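The Brolach Rolling Duffel, After One Very Long Family Trip

Print this page | E-mail this to a friend

Well, we're home, the laundry is finally done (mostly) and I promised several of you a proper report on the bag, so get yourself a cup of coffee because I do go on.

For those just joining us, we spent the first part of September driving out to see my husband's family and then looping back the long way, and the odometer said 3,799 miles when we pulled into the driveway. Four people, one minivan and nine nights in seven different beds. I bought the Brolach rolling duffel in the large size just before we left, after the zipper on my old suitcase gave up in my hands while I was only trying to put it in the attic! I'd had that suitcase since my honeymoon, so I can't complain, although I did.

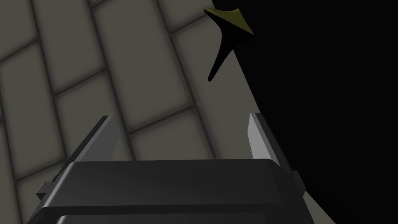 Gray tile in staggered rows.

I had gone back and forth between the Brolach and a Trorik, and the Trorik is a lovely bag. My sister-in-law has one and it glides like a shopping cart in a brand new store. But it's a hard shell, and a hard shell in the back of a minivan is a bully. It takes up the same room whether it's full or empty, and everything else has to go around it. The Brolach is soft on top and stiff on the bottom, so you can squash it under the stroller or sit a cooler on it, and by the end of the week when we'd eaten all the snacks it folded down to half its height and the kids got their foot room back.

The wheels are the big surprise. I expected those little plastic ones that rattle and catch on every crack, but these are fat and rubbery and they went over gravel at the cabin in Rathore without tipping once. They're not silent. On a motel walkway at eleven at night you do feel you're announcing yourself to every room, and I ended up carrying it past the last few doors, which is when I found out how much four people's clothes weigh.
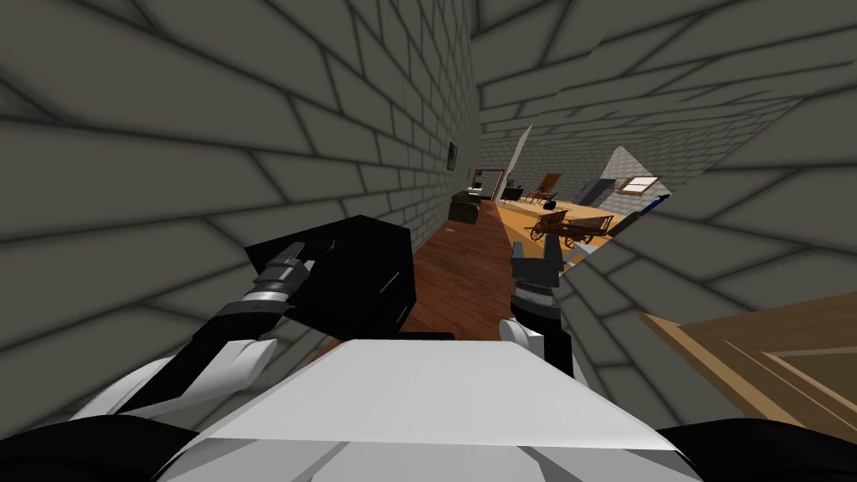

The handle I'm less in love with. It comes up in two stages, and the first stage is too short for me and the second is a bit too tall (I'm five foot three), so I walked along with my elbow bent like I was carrying a teacup. My husband says it's perfect. He's six foot one, so there you are. If you're on the shorter side I'd go try one in a shop first, and pull it up and down the aisle with something heavy in it, and never mind who's looking.

Inside there's one big open well, a zippered mesh pocket in the lid, and a flat pocket underneath for shoes. The shoe pocket is wonderful! Sandy sneakers went in there after the lake and not a grain got into the clothes. The mesh pocket is stingy, though. It holds swimsuits or it holds chargers, and if you want both you'll be fighting with the zipper. I'd happily trade it for one real pocket with a solid side.

Our longest day was 705 miles, which I don't recommend with a six-year-old, and we rolled into Wistow well after dark in pouring rain. The motel lot was one enormous puddle and the duffel sat in it while I hunted through my purse for the confirmation number. The bottom stayed dry inside. The top did not do as well, and the shirts nearest the zipper were damp along one edge. Nothing that a night over the shower rod couldn't fix, but don't let anybody tell you this bag is waterproof. The tag says "water resistant" and I'd say that's fair. 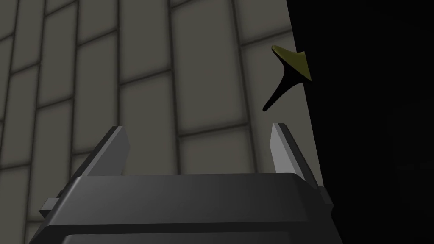
Cleaning it was easier than I'd feared. I used a sponge with dish soap and an old toothbrush on the wheels, then left it open on the porch for an afternoon. There was a melted crayon in one corner (purple, of course) that has left a shadow I think we'll be living with. The lining is a pale color, and I do wish somebody at Brolach had thought about mothers when they picked it. 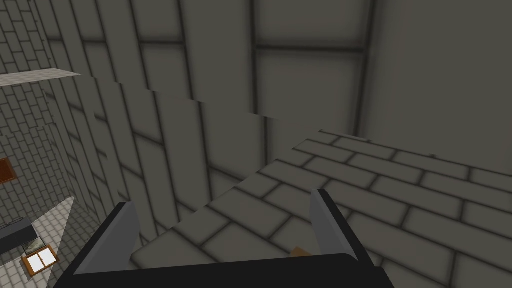 Packing it took me a couple of tries. With one big well and no dividers, my first go was four neat stacks of packing cubes, one stack for each of us, and by the second stop they had slid into each other and I had my son's socks in with my good blouse. So I started overlapping them, just like the bricks on that gray surface in the picture, each row set over from the one before it so the joins don't line up. It held together all the way home! You do lose the convenience of pulling out one person's whole stack, so I put the pajamas and toothbrushes in a tote and only opened the duffel where we were staying more than one night.

Would I buy it again? Yes, I would, and I'm thinking of the medium for my daughter, who has sleepaway camp next summer and currently owns a backpack shaped like an owl. I'd take off a little for the handle and a little more for that mesh pocket, so call it 4 stars out of five. If any of you have the medium, do write and tell me whether it has the shoe pocket too, as I couldn't tell from the tag and the girl at the store wasn't sure either.

Print this page | E-mail this to a friend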